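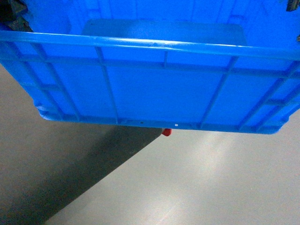 4. Preparação e carregamento das caixas na estante dinâmica Trusdale

Esta secção aplica-se às caixas de plástico com rebordo superior reforçado e às estantes de gravidade com pistas de roletes. A montagem da estrutura e a fixação ao pavimento são tratadas na secção 3. Para bandejas sem rebordo, consultar o anexo B.

4.1 Antes de começar

Material necessário:
- caixas vazias e limpas
- etiquetas de posição (conjunto Garkarby)
- pano seco
- fita métrica

Distância mínima livre em frente à estante: 140 cm. Carga máxima por pista: 40 kg, incluindo o peso das caixas.

CUIDADO: não misturar na mesma pista caixas com bases de dimensões diferentes. As caixas podem rodar durante a descida e encravar entre as guias.

4.2 Inspeção da caixa

1. Retirar todo o conteúdo, incluindo separadores e restos de película.
2. Pousar a caixa na bancada, com a abertura para cima.
3. Percorrer o rebordo com a mão e procurar fissuras. Riscos superficiais são admissíveis.
4. Verificar as nervuras das paredes exteriores e os cantos inferiores.
5. Inclinar a caixa e examinar a base. Uma base empenada é motivo de rejeição, mesmo que a caixa assente bem na bancada.
6. Limpar a base com o pano seco. Não aplicar lubrificante.
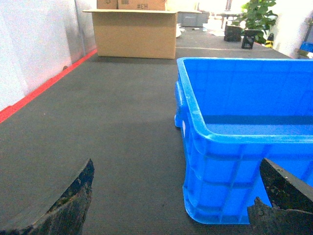
A bancada de inspeção deve ter uma superfície plana e comprimento suficiente para apoiar a base inteira. Recomenda-se um tapete texturado, que limita o deslizamento durante o exame do rebordo. Com a caixa azul vazia sobre o tapete cinzento, a pega moldada fica acessível no topo curto, logo abaixo do rebordo, e a pequena etiqueta branca encontra-se no mesmo topo. Se a etiqueta existente estiver ilegível, removê-la por completo antes de colar a nova. Duas etiquetas sobrepostas soltam-se com facilidade.

NOTA: o código da etiqueta é composto pela letra do nível e pelo número da pista. O registo de códigos do armazém de Trerkthorpe usa a ordem inversa - ver tabela 7 antes de reutilizar caixas vindas desse local.

4.3 Colocação na pista

7. Confirmar que a pista está desimpedida e que todos os roletes giram livremente.
8. Segurar a caixa pelos dois lados e elevá-la acima do nível dos roletes.
9. Alinhar a base com as guias da pista.
10. Baixar primeiro a extremidade mais afastada do operador e depois a mais próxima.
11. Acompanhar a caixa com as mãos até esta encostar ao batente ou à caixa anterior. Não a empurrar.

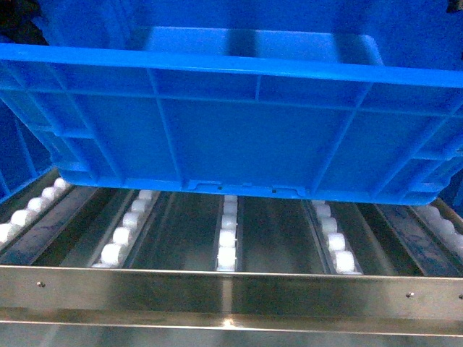
O alinhamento faz-se sempre antes do contacto com os roletes, com a caixa ainda suportada pelo operador. Corrigir a posição depois de a base assentar provoca desgaste desigual e pode deslocar uma guia. Enquanto a caixa está suspensa logo acima das pistas brancas, a referência a usar é a aresta inferior da parede lateral, com o seu ressalto contínuo. O rebordo superior não serve de referência, dado que é mais largo do que a base.

CUIDADO: manter os dedos fora do espaço entre caixas vizinhas durante a descida.

4.4 Ensaio de descida

12. Colocar na caixa uma carga de ensaio de 300 g, centrada.
13. Soltar a caixa no ponto de entrada e observar o percurso completo.
14. Se a caixa parar a meio, aumentar a inclinação em um furo e repetir a partir do passo 12.
15. Se a caixa bater com força no batente, reduzir a inclinação em um furo.
16. Registar o furo escolhido na folha de montagem.

O ensaio repete-se em todas as pistas. Os travões Fitzgerald são opcionais e só se montam nas pistas com carga regular superior a metade do valor máximo.

Revisão técnica desta secção: Hermine Hollenstein, janeiro.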